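Planning and Budgeting for Automation Equipment
Session 3 handout – data collection stations with handheld grippers
Instructor: Deolinda Vieira. Lab sections: Eduardo Frade
Last changed May 30, 2024

Slides are on the course page. These are notes, not the slides, so some of it repeats and some of it is only here.

Where we left off

Last time: purchase price vs. cost to own. Short version again. Purchase price is what is on the quote. Cost to own is quote plus freight, fixtures, spares, floor space, training hours, and the time somebody spends keeping the thing running. For an arm in a cell the quote is often the big piece. For handheld collection it goes the other way – the tool is cheap and everything else adds up.

Lobo case, if you missed it: they budgeted for the grippers and nothing else. First month they had tools and no place to use them. Read the two pages before lab.

What goes into a station

Work from the task backward. Don't start from the catalog. Write down the task in one sentence ("take shirt off hanger, put in basket"), then list what has to be there for a person to do it over and over.

Typical groups:

Tools – grippers, fingers, camera and mount, cables
Task props – whatever is being handled, plus what it sits on or hangs from
Surroundings – backdrop, lights, floor marking
Consumables – finger pads, tape, printed markers, labels
People – operator hours, setup hours, somebody to check the recordings

Students always lose points on the props and surroundings. Racks, hangers, baskets, curtain, curtain hooks. Small numbers, lots of lines. Put them in.
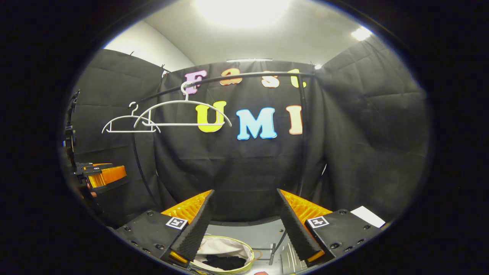 Fig. 1. Clothing station: handheld grippers, lined basket, clothes rack with hangers, black curtain backdrop.

Use Fig. 1 for the exercise at the end. For each thing on your list decide: capital, consumable, or already owned. The foam letters on the curtain count too, even if they come to pocket change. A line with a tiny number is better than no line.

Fingers and pads

Soft fingers are a wear item. Treat them like tires. Rib inserts and pads get seperate lines in the budget, even when the vendor sells them as one set, because you will not replace them at the same rate. Ask for the pad price alone. If the vendor won't quote it alone, write that down, it matters at renewal.

For class we use the Futetti price sheet. Rules for all homework:

Pad set life: 1000 cycles (one cycle = one grasp and release)
Insert life: 3 pad sets
Lead time on both: 11 working days

So reorder before the last set goes on, not after. Work out cycles per shift, then how many shifts one set covers, then compare with the lead time. If the lead time is longer you need stock on the shelf, and stock is money sitting there. Budget it in the first year.

Markers: printed squares on the finger mounts. Almost free to print. Not free when one peels or gets scratched and a day of recordings has to be thrown out. Plan a check at the start of each shift and put the minutes under labor.

Space and light

Common mistake – measure the table, forget the person. The operator needs to step back, turn, bend down to a basket. Floor area goes in at whatever rate your building charges. If your building charges nothing, use the Londis rate from session 1.

Curtains are cheap next to building a wall. They crease, they need hooks and something overhead to hook to. Check who is allowed to drill into the ceiling before you order. Sounds silly, held up Zesatus for most of June.

Ceiling lights: budget for a change even if you think you're fine. Glare into a wide lens is a classic reason for redoing a setup.

One station or several?

Rule we use in this course: buy one complete, run it, then order the rest. "Complete" means with spares. Discount for ordering all at once is real but so is finding out the rack is the wrong height on every one of them.

Exception is anything being discontinued. Then buy the spares up front and say so in the notes column.

(Somebody asked about straight-line depreciation for low-cost tools. Most places have a cutoff and expense anything under it. The 1977 reading is old but the chapter on small tools still holds up, skip the tax tables.)

Exercise – bring to lab

1. List every item you would have to buy to set up the station in Fig. 1. Sort by the groups above.
2. Mark each one capital, consumable or owned.
3. Using the Futetti rules, work out pad and insert cost for one year. State your cycles per shift. Pick a number you can defend.
4. Write one paragraph on what you would cut if the budget dropped by a third, and what you would not touch.

Spreadsheet or paper, either is fine. Show units. Eduardo takes them at the start of lab and won't chase anyone for htem.

Next session: reading a vendor quote line by line. Bring the Zesatus quote, printed.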